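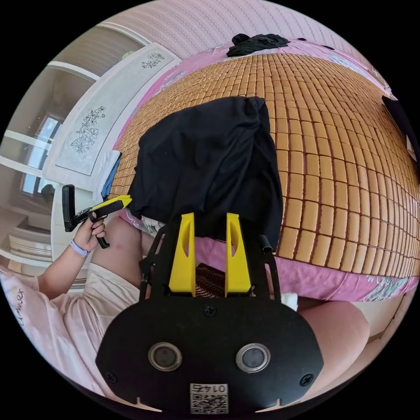
Chapter 3
Buying a Hand-Held Gripper Kit

I used to skip the shopping chapters in textbooks. Who needs a textbook to spend money? Then I bought a kit for my own class, picked it off the spec sheet, and spent most of April learning what the spec sheet had left out. So this chapter is a review, and the kit we'll pick apart is the Rultton Pair, sold by Bhardwaj as a matched set of two hand-held grippers. I'll bring in the Sostine kit when the comparison is useful.

The job we'll judge it by is laundry on a bed. I like laundry for this. A wooden block sits there and lets you grab it any way you please, but a shirt or a pair of pants folds over itself, slides, and hides its own edges. If a kit has a weakness, ten minutes with dark clothes will usually find it!

Start with the fingers. On the Rultton they're yellow and slotted, and against dark cloth you never lose track of where they are. That sounds like a small thing until you've tried to review recordings made with black fingers on a black sweater (I have, and I don't recommend it).
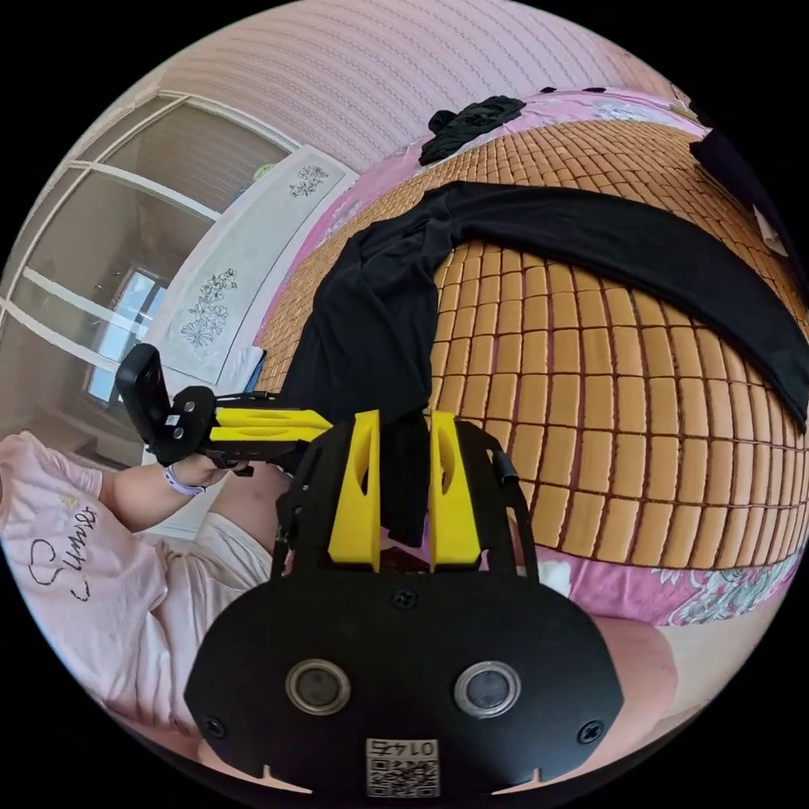 Figure 3.1 Dark clothing on a woven mat, with one gripper near the lens and the second in the operator's hand.

Next, think about the view. A very wide lens bends straight lines, so the rows of a tiled mat come out as arcs. Students always want to fix this right away. Leave it alone for now — the bend buys you a look at the other hand, the far side of the bed, and a good bit of the room, and we'll deal with correcting it in Chapter 5.

Then there's weight and price. The Rultton weighs 456 grams per hand on my kitchen scale, and the Sostine weighs 233. You'll feel that gap in your wrist by the end of a long session. The Rultton costs 149 dollars more, too, and I still reach for it first, mostly for the trigger, which lets me close on a thin hem without snapping at it. My students at Clanusden are split on this, and the ones with smaller hands tend to side with the Sostine.

Keep a pencil handy as you read. I've left my own scores out until the end of the chapter so you can make yours first.
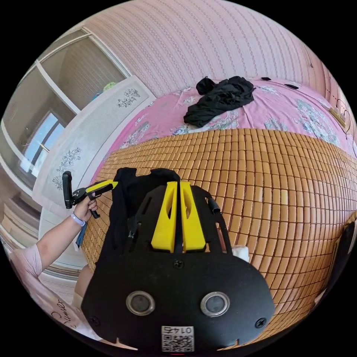
3.1 What Comes in the Box

Open the case on a clear table and check the packing list before you charge anything. Both grippers should be in there, along with the charging leads and a spare set of fingers. Mine came one finger short, and the replacement took longer than the original order.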